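We started as a walking club. Four of us met on Wednesday evenings at the old customs steps in Zuddale, each with a flashlight and a different story about who built them, and we argued all the way up to the river fort and all the way back down. We still argue! These days we also run guided walks, a reading room, school visits and a small publishing list, and the whole thing goes by the name of Jakura Heritage Walks.
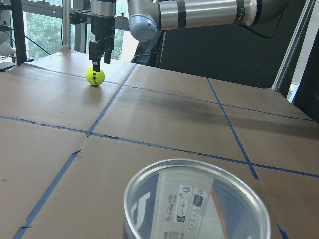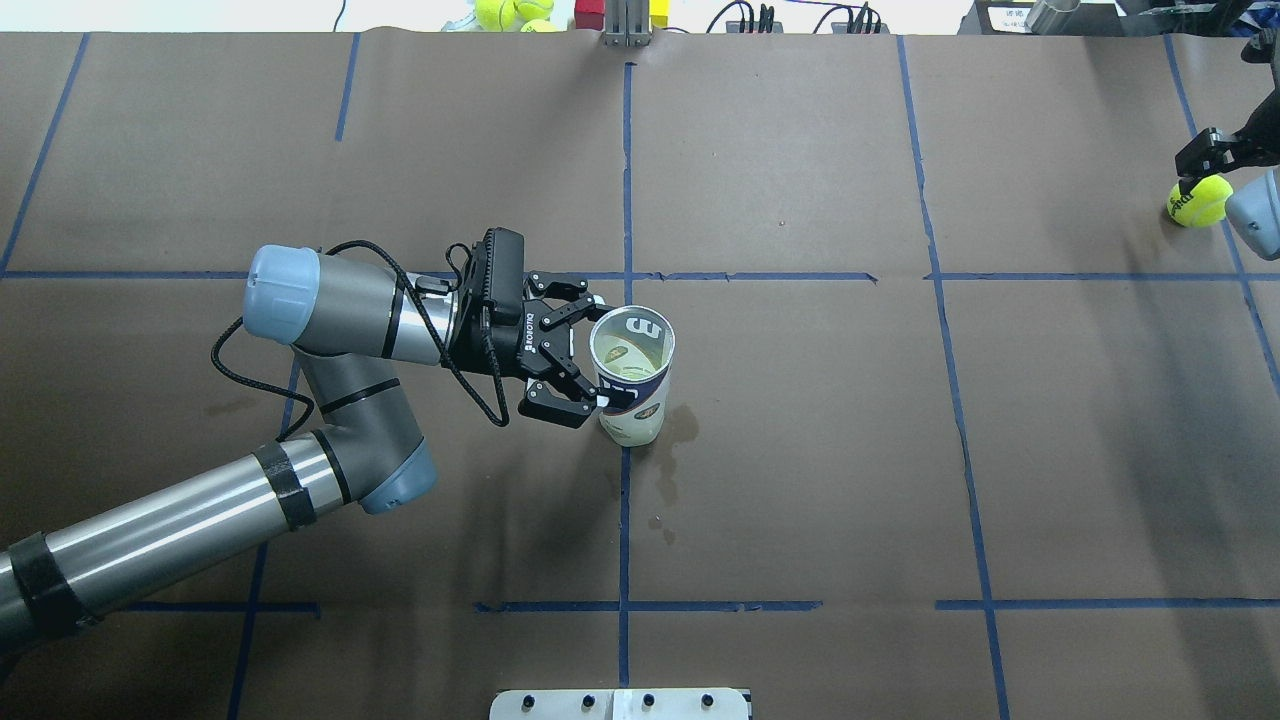
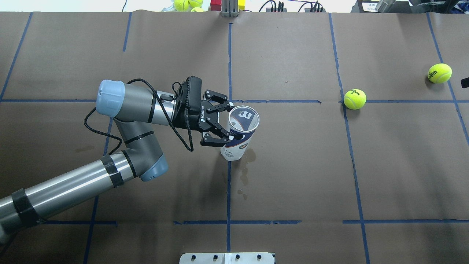

Kha Hồ's view, on reading an early draft of this page, was that it talked far too much about the fort and hardly at all about the people who worked in its shadow – the boatmen, the rope makers, the women who ran the pepper stalls – and that visitors ask about them before they ask about a single cannon. Fair point, and much of what follows was rewritten with it in mind.

## What we do

We take people around the old port on foot and tell them what we know about it. The port is small. You can cross it in the time it takes to drink a coffee, and yet we have never managed to finish our longest walk on schedule, mostly thanks to the questions. People want to know why the warehouse doors are so high off the ground (flood season, and later carts), why the chapel faces away from the water, and what happened to the east wall. We love the east wall question. There are two good answers to it and our guides don't agree on which is right, so you may get a different one depending on the day you come.

Our regular walks are:

- **The Customs Walk.** From the steps to the weigh house and through the merchants' lanes. Flat nearly all the way and fine for strollers.
- **The River Fort.** Uphill, with loose stone near the top. Good shoes, please, and water.
- **Lương Street after Dark.** Shop houses, clan halls and the well at the far end, with a stop for noodles in the middle.

Groups are kept to 10 so that everyone can hear. If your group is bigger we'll split it between guides and meet up again at the weigh house.

## The people

Teresa Mendes leads most of the fort walks and wrote our first booklet, the one with the fold-out plan of the gatehouse. She grew up two lanes from the weigh house and can still point out which doorsteps were good for marbles. Thiện Lưu looks after Lương Street and everything to do with the clan halls, including the slow and happy work of reading the old donor boards, where the same family can turn up under 3 spellings on one wall. Đức Mai handles school visits. If your class has been handed a bag of mystery spices and told to work out what each one was worth by weight, that was Đức.

Fumiko Kawaguchi keeps the reading room. She came to us with a question about a shipping ledger, stayed the afternoon, and had the map drawers sorted by the following spring.

## The reading room

It's upstairs from the Ollow bakery, so it smells wonderful in the mornings and you will leave hungry. We hold copies of harbor maps, tide tables, family letters people have kindly let us scan, and a growing set of recorded talks with older residents about the port before the new bridge. Most of the recordings have a written version you can read at the table. You don't need to be a scholar or make a case for yourself to use any of it – just ring the bell by the side door.

We are especially glad to see old photographs. Even a blurry one of a cousin's wedding can show a shop sign or a roofline we've been trying to date for years. We copy them while you wait and hand the originals straight back.

## Schools

School visits run in term time, with a quieter stretch in March when the steps are being cleaned. A visit usually takes in the weigh house, a short river stretch and an hour indoors with copies of real cargo lists. Younger classes draw the port as they think it looked; older ones get the east wall question and have to take sides. Teachers are welcome to walk the route with Đức beforehand.

## Getting in touch

Drop by the reading room, or leave a note with the bakery and they'll pass it up to us. Tell us which walk you'd like, how many of you are coming and whether anyone would prefer to skip the hill. In heavy rain the fort path closes and we do the Customs Walk instead, finishing under the weigh house roof with tea.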